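Against the Sealed Label
Percy Mosquera

Product labeling for replacement parts has gotten worse over the last decade, and the reason is mostly clerical. Manufacturers have moved the useful information off the part and into a lookup service. The part keeps a short code. The code means nothing without the service, and the service lasts as long as someone pays for it.

Consider Dremine, which made bathroom exhaust fans until April. The motor carries a six-character code and no voltage, no speed, no bearing size. All of that was held in a web catalog. The catalog went down with the company. A landlord with 40 of these fans now has 40 motors of unstated rating, each of which has to be pulled and measured before a substitute can be ordered. 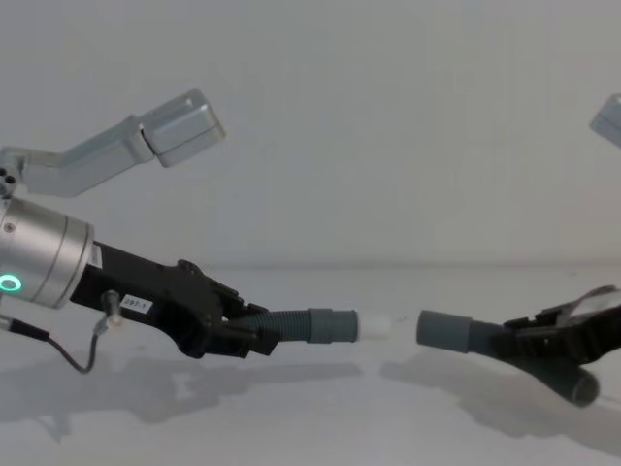
Issue 114

The usual defense is space. A small part has a small face, and a full specification will not fit on it. I accept this for a washer. I do not accept it for a fan motor, a water valve or a door closer, where there is room for three lines of print. Jurness door closers from the older production runs have closing force, arm type and fluid grade stamped into the cover. The current ones have a square code that opens a login page.

The second defense is that printed data goes stale. Suqin Xia made this case in her reply to my earlier column, and it deserves an answer. She points out that a rating can be revised after shipment, and that a printed figure cannot be recalled. This is true of safety limits. It is false of dimensions. A shaft diameter does not get revised in the field. The sensible division is to print what is fixed and look up what can change.

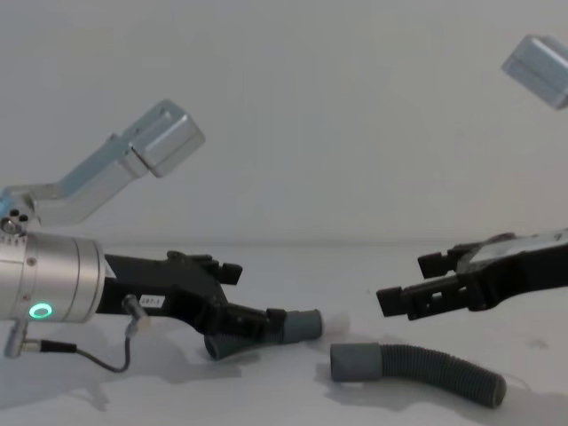
The cost of printing is small, and it falls on the party best placed to carry it. Labels are already being made and already being stuck on. Adding thread size to an existing label changes the artwork file and nothing else on the line. A white sticker with a few short dark characters on a black gripper will tell two units apart, and as an inventory tag it needs to do no more. The trouble starts when the same format is used on a part that a stranger will have to replace in 15 years. An inventory tag serves the owner, who has the list. A specification label serves whoever comes next, who does not.

Jinfeng Du has proposed a minimum set for household parts: maker, model, electrical rating where there is one, and the two dimensions that govern fit. I would add the date of manufacture. Pustley already prints four of these five on its faucet cartridges and charges no more for them than its competitors do. I would like to see the set written into purchasing contracts first, with any rule for retail sale to follow.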